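Getting Kids to Help With Dinner Cleanup (and Keeping It Going Past Tuesday)

I love a good kitchen cleanup routine. I really do! My two are four and seven, and for the longest time I did the whole after-dinner mess by myself while they ran laps around the couch. Then my friend Loretta Ferreira, who taught kindergarten for years, asked me why my kids could put away every single block at preschool and not one fork at home. Good question, Loretta.

So we started small, and I have been tinkering with it ever since. These are the tips that have stuck at our house.

Give each kid one job with a name

"Help clean up" means nothing to a four-year-old. "You are the Napkin Boss" means everything. My little one gathers the napkins and drops them in the laundry. My big one is the Scraper, and she takes it very seriously (she once sent her dad back to the table because he left his crusts). Keep the same job for a whole month before you swap. I tried trading every week and we spent more time arguing over whose turn it was than cleaning.

Move the dishes down

We moved the kids' plates and cups out of the upper cabinet and into a bottom drawer. It took me ten minutes and I wish I had done it two years sooner. Now they set the table AND put their own things away. A rolled-up dish towel along the side keeps the cups from sliding when somebody slams the drawer, and somebody always slams the drawer.

Let them wash the plastic stuff

Kids want the sink! Give it to them. Fill one side or a dish tub with a few inches of warm water (you check it first, with your wrist), squirt in a little soap, and hand over the plastic cups and mixing spoons. Knives, glass and anything from a hot stove stay with the grown-ups. A sturdy step stool matters a lot, and so does a folded bath towel on the floor. I also teach "cold handle first, then warm" before anyone gets to touch the faucet.

Our house rule is that the water goes off while you scrub and comes back on when you rinse. My daughter now polices this on everyone, including guests.

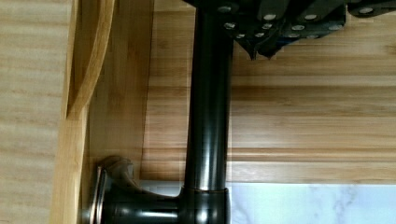

Make wiping down the faucet a real job

This one surprised me. My son adores polishing, and a faucet is the perfect size for a small person. A dark finish shows every water spot, so there's something to fix every night. We use a soft cloth, damp with plain water and one drop of dish soap, then a second dry cloth. Skip the scrubby pads and anything with bleach or vinegar on a dark finish, and check the care sheet if you still have it. Start at the top and go down. He likes to see his face in it when he's finished!

Use one song

We tried a timer and it made my oldest panic. A song works so much better. Pick one that runs four or five minutes, play it every night, and when it ends, the kids are done, even if the counter still has crumbs. You can get the crumbs. I promise the crumbs are not worth a meltdown.

Keep a kid-size kit under the sink

Ours is an old shoebox, and it holds two soft cloths, a little dustpan and a spray bottle with nothing but water in it. Real cleaners live up high, behind a latch. The water bottle feels very official to a preschooler, and he goes through a whole one most nights.

Expect a bad night

Some evenings everybody is tired and the napkins go nowhere. That's fine, skip it and start again tomorrow. Last July we had a full week of visitors and did none of this, and the kids picked it right back up once the house was quiet.

Next I want to try having my daughter pack her own lunch while I load the dishwasher. If your kids already do this, please tell me how you keep the cheese from being the entire lunch!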